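# Front loader: whites come out with gray streaks along the folds, mostly sheets

Posted in Laundry & Cleaning · 316 views · 2 answers

We moved to Burkberg in September and the house came with a front-loading washer. Before this I had a top loader for years and never thought much about it. Now my white sheets and pillowcases come out with faint gray streaks, always along the folds. Colored clothes look fine, or at least I can't see anything on them.

What I've tried so far:

- Switched from powder to Hodis liquid, regular strength
- Ran two empty hot cycles
- Washed the sheets by themselves, no towels
- Cut the detergent back to the first line on the cap

The empty cycles helped for a week and then the streaks were back. The water here is hard, if that matters. A repair place called Sengar quoted me $298 to come out and clean the drum and the gasket, and I'd like to know if that's worth it before I spend the money. The machine doesn't leak and it spins fine. It does smell a little if the door has been shut overnight.

---

**Answer 1** (marked as accepted)

Don't pay the $298 yet. Streaks on the folds plus a smell overnight nearly always means the gasket and the detergent drawer are dirty, and you can do both yourself in an evening.

Pull back the rubber gasket at the bottom of the opening, between six and eight o'clock. There is a fold behind it that holds water, lint and old softener. Wipe it with a rag and warm water with a little dish soap. Keep going with clean parts of the rag until it comes up without gray on it. The first time I did mine it took most of an old T-shirt. Get the top half of the ring too, people skip it.

Take the drawer all the way out. On most of them there's a tab you push down at the back. Soak it in the sink and scrub the roof of the slot it came out of with an old toothbrush.

Then look at how you load. Sheets are the worst for this. They go in as one lump, the lump stays a lump, and any dirty water held in the folds dries there. I carry the basket right up to the drum opening and tip it toward the machine, then take the pieces one at a time and drop them in loosely. Pillowcases go in between the sheets. 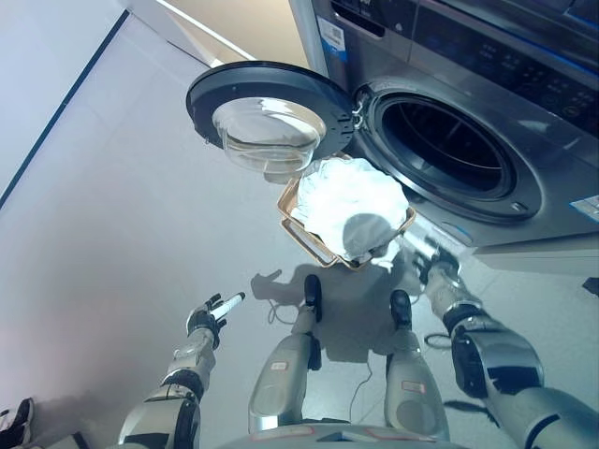

**Brerlow Laundry Room** — community moderator, Laundry & Cleaning

Swing the door open as far as it goes before you start, so you aren't working around it with an armful of sheets. Check the glass while you're there. The bowl of the door sits against the gasket when it's shut, and if there's a film on the glass it ends up on whatever rubs against it. Wipe it with the same rag, rinse, and dry it.

Order I would do it in:

1. Gasket, all the way around, including behind the fold
2. Door glass
3. Detergent drawer and the slot
4. Drain filter, if yours has one you can reach (put a shallow pan down, there will be water)
5. Hot cycle, empty, with washer cleaner
6. One load of whites, two-thirds full at most, extra rinse on

Leave the door open after every load. If you have small kids or a cat, prop it just a crack and check inside before you run it.

With hard water, the smallest dose on the cap may be too little. Too much detergent leaves a film, but too little lets the dirt settle back on the cloth. Go up to the second line for sheets and see what happens over three or four washes. Skip fabric softener on whites for now.

If you still have streaks after all that, then call someone. I'd ask them what the price covers, though — for that kind of money they should be taking the gasket off, and some only wipe it.

> **Comment from the original poster:** Did the gasket tonight. It was disgusting, and there was a sock in there that isn't ours. Drawer is soaking. Will report back on the streaks.

> **Comment from the original poster:** Three loads of sheets since then. Two were clean, one had a single light mark near a hem. The smell is gone. I did have to go up on the detergent. Canceling with the repair place.

---

**Answer 2**

use bleach. half a cup in the dispenser, hot water, done. I never clean the rubber thing and my whites are fine

> **Comment:** Check the care tag first. Bleach turned my polyester blend sheets yellow.

> **Comment:** Also it won't remove softener buildup, which is what this sounds like.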